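I finally sold the old winter coats, and I have opinions about it now. For years I just dropped everything at the donation bin behind the grocery store and felt good about it. Then in December my neighbor Fitriani Purba told me she'd paid for a whole weekend away by selling her kids' outgrown snow gear, and I got greedy.

So I tried 2 apps. Wikau was the first one, mostly because the sign-up was quick. It's fine! But people on there want to haggle forever. One person sent me nine messages over a pair of mittens and then stopped answering. Bokis takes a bigger cut, but buyers just pay what you ask and the shipping label comes by email, so that's where I ended up putting most of my stuff.

Things I learned, in no special order. Wash everything first, even if it looks clean. Check the pockets (I found a house key and a very old cough drop). Measure across the chest and down the back, and put those numbers in the listing, because sizes mean nothing anymore. My Fagerlund parka says medium and it fits my brother, who is huge.

Also, don't price things at midnight. I listed a ski jacket for way too little when I was half asleep and it was gone before breakfast - I still think about that one.

The puffy coats are the slowest to pack, at least for me. You have to squash the air out and get the bag closed before it all comes back.

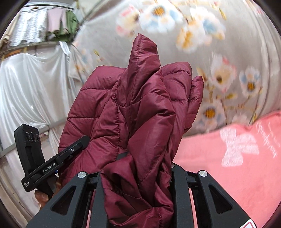

Next up is the shoe closet, which I've been putting off since summer. If anyone has sold boots on Bokis, tell me what you did about boxes, please. I threw all of mine out.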